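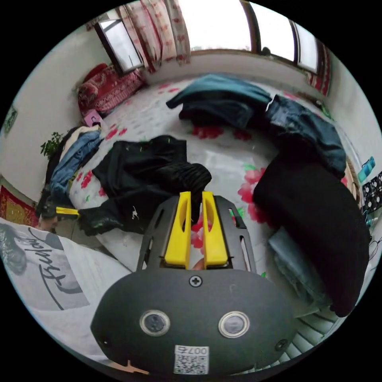 ¿Por qué conviene sacar toda la ropa y ponerla sobre la cama antes de ordenarla?

Porque al verla junta se detectan antes las prendas repetidas, las que necesitan lavado y las que corresponden a otra estación. La cama ofrece además una superficie grande a una altura cómoda, y obliga a terminar el trabajo el mismo día.

PROYECTO VUSELL
Clasificación y embolsado de ropa de entretiempo en un dormitorio pequeño
Informe final del módulo de Organización del Hogar
Centro de Formación Briden
Fecha de entrega: 30 de septiembre

1. Introducción

El proyecto trata de una tarea que se repite en casi todas las casas al cambiar la temporada: reunir la ropa que está fuera del armario, decidir qué se hace con cada prenda y guardar en una bolsa lo que no se va a usar pronto. Elegimos el tema en marzo, cuando el módulo nos pidió un problema doméstico que se pudiera estudiar sin gasto y dentro de una vivienda corriente.

En la primera propuesta queríamos comparar varios sistemas de almacenaje con cajas, fundas y bolsas. El profesorado nos aconsejó reducir el alcance. Dejamos solo la bolsa de deporte, que ya estaba disponible, y nos centramos en el orden de los pasos.

El nombre Vusell es el que pusimos al método de trabajo. Aparece así en las hojas de registro y lo mantenemos en todo el informe.

2. Objetivos

El objetivo principal era redactar un procedimiento corto para ordenar la ropa acumulada en un dormitorio, que pudiera seguir una persona sola.

También queríamos saber qué tipo de prenda causa más dudas al clasificar, y comprobar si es mejor doblar todo al principio o doblar cada prenda justo antes de guardarla. Este último punto salió de una discusión dentro del grupo. La mitad doblábamos de una manera y la otra mitad de la otra, sin haberlo pensado nunca.

3. Encuesta previa

Antes de empezar pasamos un cuestionario a 30 personas del barrio de Lalley. Respondieron 24. Las preguntas eran cortas y se referían a la ropa que queda fuera del armario: dónde se deja, cada cuánto se recoge y qué se hace con la que está usada pero todavía no se quiere lavar.

La respuesta más repetida a la primera pregunta fue la silla, seguida de la cama. En la última pregunta hubo mucha variedad y bastantes respuestas en blanco. Varias personas escribieron en el margen que los pantalones vaqueros no los lavan después de cada uso y que por eso nunca saben dónde ponerlos. Ese comentario nos hizo añadir un grupo más a la clasificación, que explicamos en el apartado 5.

El cuestionario tiene limitaciones. Lo repartimos entre conocidos y vecinos, y no sirve para hablar de la población en general. Tampoco preguntamos el tamaño de la vivienda, y ahora lo incluiríamos.

4. Lugar y material

El trabajo práctico se hizo en un dormitorio con la cama pegada a una zona de mucha luz, al lado de la ventana. La cama tenía puesta ropa blanca con flores rojas y rosadas y hojas verdes. Sobre un fondo claro se distinguen bien las prendas oscuras, y esto ayuda cuando casi todo lo que hay que separar es negro, azul marino o verde azulado. Con una colcha oscura habríamos tenido que extender mucho más.

El material fue el siguiente:

La ropa acumulada, sin selección previa.
Una bolsa de deporte negra con asas.
Hojas de registro y un lápiz.
Una báscula de mano marca Peltonen, prestada por el centro.

No compramos nada para el proyecto. La báscula se usó solo en las pruebas de peso del apartado 7.

La ropa se puso encima de la cama tal como venía, sin estirar. Los vaqueros quedaron doblados sobre el borde, a un lado, con una prenda de color crema por detrás. Las prendas negras y la verde azulada ocuparon el otro lado y formaron un montón en el que costaba ver dónde acababa una y empezaba la siguiente. Lo dejamos así a propósito, porque el método debía servir para una cama desordenada. 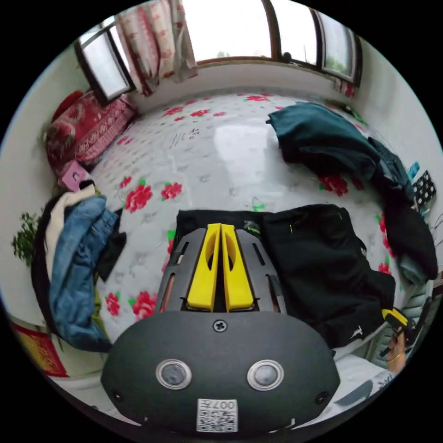

5. Criterios de clasificación

Trabajamos con cuatro grupos. En la versión de marzo eran tres, y el cuarto se añadió después de la encuesta.

Grupo A: se queda en el armario. Ropa limpia que se va a usar en los próximos días.

Grupo B: se guarda en la bolsa. Ropa limpia de otra temporada, o que va a salir de casa para un viaje o para el gimnasio.

Grupo C: se lava. Cualquier prenda con manchas u olor, y también las que dan duda. Decidimos que la duda contara como suciedad, para no perder tiempo.

Grupo D: usada pero aprovechable. Vaqueros, chaquetas y sudaderas que se pueden volver a poner. Este grupo no vuelve al armario con la ropa limpia. Se cuelga aparte o se deja doblado en un sitio fijo.

El grupo D es el que más cambió durante el proyecto. Al principio lo llenábamos demasiado y acababa siendo otro montón. Pusimos entonces un límite: lo que cabe en una percha doble. Lo que sobra pasa al grupo C.

Para las prendas negras añadimos una norma práctica. Se levanta la prenda entera, cogida por un punto, y se deja colgar antes de decidir. Arrugada sobre la cama, una chaqueta negra puede confundirse con un pantalón, y en dos de las primeras pruebas anotamos mal el tipo de prenda por no hacerlo. Al colgar caen las mangas o las perneras y se reconoce enseguida. De paso se ve si hay otra prenda enganchada debajo, cosa frecuente con tejidos finos.

Conviene empezar por lo que está encima del todo y acabar con lo que toca la colcha. Si se tira de una manga que asoma por debajo se deshace el montón y parte de la ropa termina en el suelo. Los vaqueros, que pesan más, los dejamos para el final en su lado de la cama y no estorbaron.

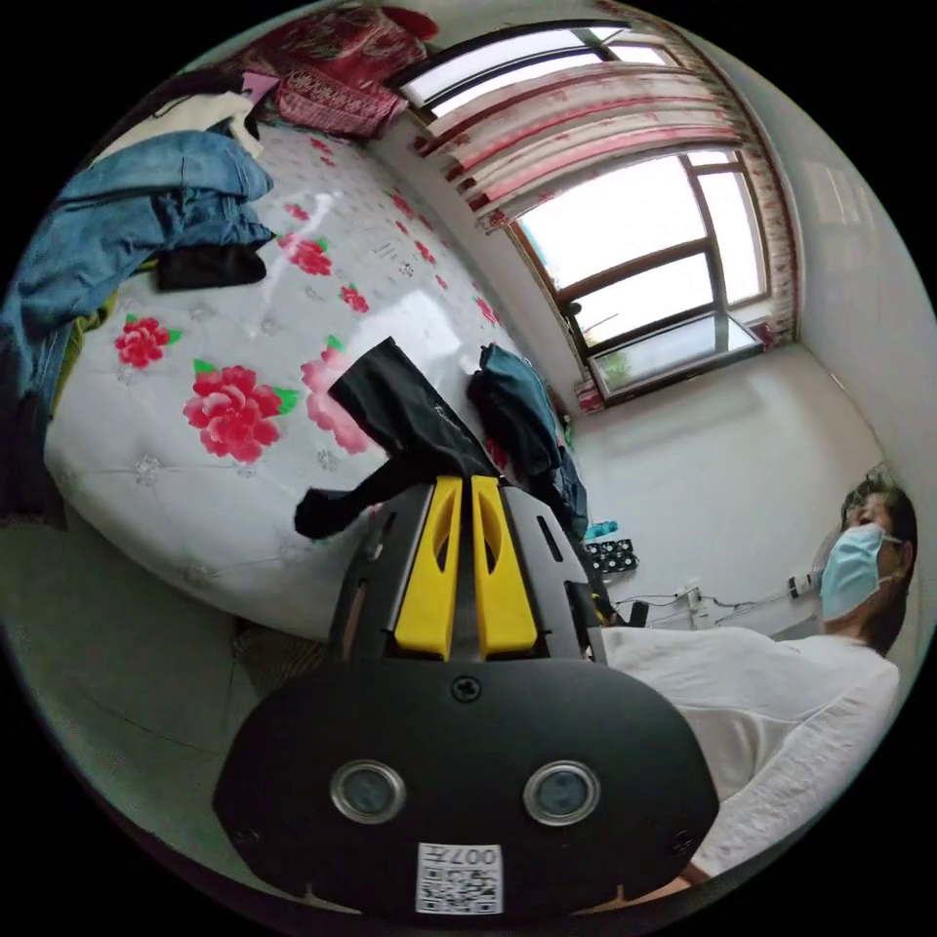

6. Procedimiento

El procedimiento final tiene los pasos que se copian a continuación, con la misma redacción que en la hoja de registro.

Paso 1. Despejar la cama y estirar la colcha.

Paso 2. Traer toda la ropa que esté fuera del armario y dejarla sobre la cama. Incluir la de las sillas y la de detrás de la puerta.

Paso 3. Abrir las cortinas o encender la luz. Las manchas en tejido oscuro no se ven con poca luz.

Paso 4. Coger una prenda, levantarla y asignarle un grupo. No volver a dejarla en el montón.

Paso 5. Revisar los bolsillos de las prendas del grupo C y del grupo B.

Paso 6. Llevar el grupo C a lavar antes de doblar nada.

Paso 7. Doblar y guardar el grupo A.

Paso 8. Doblar el grupo B prenda por prenda y meterla directamente en la bolsa.

Paso 9. Colgar el grupo D.

El paso 6 estaba más abajo en el primer borrador. Lo subimos al ver que la ropa para lavar, si seguía en la cama, acababa mezclada con la ya doblada – sobre todo cuando había más de una persona en la habitación.

En cuanto a la duda sobre cuándo doblar, repetimos la prueba de las dos maneras. Doblando todo al principio hubo que rehacer varias prendas, que se deshacían al mover las pilas. Doblando justo antes de guardar se trabaja más despacio, pero apenas hay que repetir. Nos quedamos con la segunda opción para la bolsa. Para el armario no encontramos diferencia.

7. La bolsa

La bolsa fue la parte que menos habíamos preparado. Pensábamos que bastaba con meter la ropa doblada en capas, como en una maleta. Una bolsa de nailon blanda no tiene fondo rígido y las capas se vencen hacia el centro en cuanto se levanta por las asas. La ropa enrollada aguantó mejor el traslado que la doblada en plano.

El orden que recomendamos es colocar los vaqueros y lo más pesado en la base, las sudaderas y chaquetas en los laterales y las camisetas arriba. Las prendas con cremallera van cerradas y con la cremallera hacia dentro. Hay que dejar algo de espacio libre en la parte superior para poder cerrar sin forzar.

Fijamos un límite de 2.000 gramos de ropa por bolsa en las pruebas. Es una cifra baja, elegida para que cualquiera del grupo pudiera subirla a un altillo con una mano mientras se sujetaba con la otra. Una persona que solo vaya a dejarla en el suelo del armario puede cargarla más.

Antes de guardarla hay que levantar la bolsa unos centímetros por el asa y mirar si cuelga recta. Si se inclina hacia un lado, el peso está mal repartido y se nota después al transportarla.
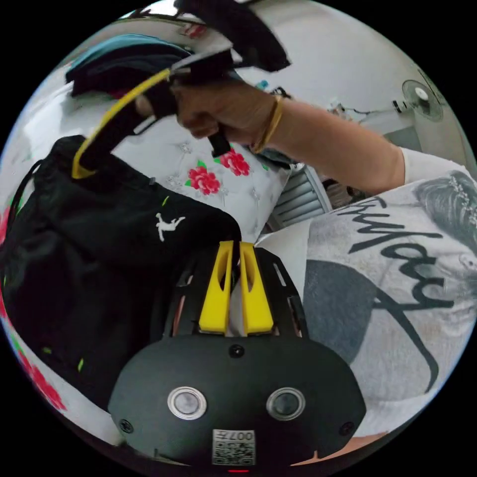
Esta comprobación lleva poco tiempo y evita abrir la bolsa otra vez en el pasillo o en la escalera. También es el momento de mirar las costuras de las asas y las correas, que son lo primero que se estropea en una bolsa usada. En la hoja de registro hay una casilla para anotarlo.

Si la bolsa va a quedar cerrada hasta la temporada siguiente, recomendamos poner dentro un papel con la lista del contenido. En nuestra encuesta varias personas dijeron que compran ropa que ya tienen, guardada en algún sitio que no recuerdan.

8. Dificultades

La principal fue el cansancio. El paso 4 exige tomar muchas decisiones seguidas y hacia el final se clasifica peor. En las hojas se ve que las últimas prendas van casi todas al grupo C, estén como estén. Una pausa corta a mitad del montón lo mejora en parte.

Otra dificultad fue el espacio. Con la cama ocupada no hay dónde poner los grupos ya separados. Probamos a dividir la propia cama en zonas, pero la ropa se volvía a juntar. Al final usamos la silla para el grupo A y el suelo, con una toalla debajo, para el grupo C.

No medimos los tiempos con el mismo criterio en todas las pruebas. Unas veces se contó desde el paso 1 y otras desde el paso 4, y por ese motivo no se incluye ninguna tabla de tiempos.

9. Trabajo pendiente

Falta probar el procedimiento con ropa de cama y con abrigos gruesos, que no caben en la misma bolsa. También queremos repetir la encuesta en Lalley con la pregunta sobre el tamaño de la vivienda y con una letra más grande, que fue la queja más habitual.

Las hojas de registro en blanco y el cuestionario están en el anexo. La báscula Peltonen se devolvió al centro con su funda.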